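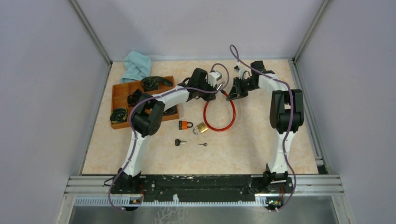 Yiran Liao wrote in to say that the Amadi Military Cemetery should never have been filed under Tonero, and she's right – the town line runs along the outside of the north wall, so the whole place belongs to Ninska. I've fixed that in this entry.

Amadi Military Cemetery

Amadi is the burial ground for the army garrison at Ninska, and it has 1146 marked graves. Most of them hold soldiers who died in service, with a smaller plot near the gate for air crews. Families can ask for a husband or wife to be buried in the same grave later on, and plenty do.

Layout

You come in from Gotico Road through 2 iron gates (the left one sticks, so push hard!). The main path goes straight up to the parade square, where the coffins are set down for the prayers and the reading of the service record. The stones are all the same height whatever the rank, and I like that a lot. Generals and privates are mixed together in order of burial, so looking for someone by rank will get you nowhere. Ask for the register at the gate office.

Ceremonies

A full military burial has a bearer party, a rifle salute and a bugler, and the folded flag goes to the next of kin. The yearly remembrance is held in May. There's seating for 600 on the square and everyone else stands along the path – go early if your knees are like mine.

Visiting

The gates are open from sunrise to sunset, except during a burial, when only the family and invited mourners are let in. Fresh flowers are fine, glass jars aren't.

Last updated 2024-12-05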